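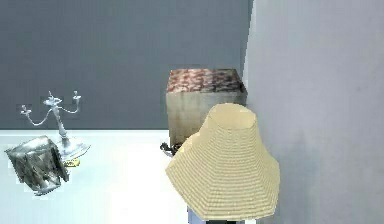 Test render, clutter set B. Lampshade in front, box behind it, candelabra and crumpled metallic object at left.

Depth dropout on thin geometry, sim vs. real
Posted by ekuusisto, February

We are training a grasp proposal network on rendered clutter and testing on a real table. Training set is 378 layouts, 30 views each. Objects are scanned or bought meshes dropped with physics and left to settle. Lighting and wall tones are randomized, camera pose is randomized within a shell.

Result so far: boxes and other blocky shapes transfer fine. Anything with thin arms does not. On the candelabra class the success rate falls by 28 points going from sim to real. Adding Gaussian noise to the rendered depth recovered 2 of those points. Is anyone modeling the dropout itself?

Eetu Kuusisto

k_gauthier wrote:
Gaussian noise is the wrong model for this. A real stereo sensor loses the thin curved arms completely or smears them into the wall behind. Your network has only seen depth where those arms are intact. We mask depth by surface angle and local width before training. Crude, but it closed most of our gap on wire racks.

griffiths_e wrote:
I don't think the sensor model is the first problem. Look at the lampshade. The bottom edge is a polygon. The pleats look fine in color, but if they live in the texture, the depth channel is getting flat panels. A network trained on that can learn that flat facets mean "graspable" and you would never see it in the sim numbers. Check the meshes before you touch the noise.

ekuusisto wrote:
The shade was decimated, yes. It is one of the Janthorpe meshes and they all went through the same script. But the shade class transfers within a few points, so I doubt facets explain the candelabra.

griffiths_e wrote:
It transfers because your gripper closes on the top rim and the rim is easy. That says nothing about the side panels. Split the results by contact location.

charoen_s wrote:
Two separate questions here. What supervises the grasp label on the candelabra? If it is a force closure check on the mesh, the arms will score well, and on hardware the piece tips over. We had this on the Baklow set. Labels from a short simulated lift with the real base mass removed most of the bad proposals on the arms.

ekuusisto wrote:
Force closure only. Mass is uniform density from mesh volume. I can rerun with a lift test, it will take around a week on our machines.

k_gauthier wrote:
Do both but not in the same run. If you change labels and depth together you won't know which one moved the number.

Also, that support surface is nearly pure white. If you use color as input, I would bring the exposure down. Pale metal on clipped white leaves very little edge at the base.

trevor.elin wrote:
Disagree on exposure. Our real table is overexposed half the day, and dropping the bright renders made afternoon results worse. Keep them in and add darker ones.

ekuusisto wrote:
Plan is lift labels first with depth unchanged, then the width mask. I will split by contact location on the existing logs tonight and post the table.

griffiths_e wrote:
Post the face counts before and after decimation too.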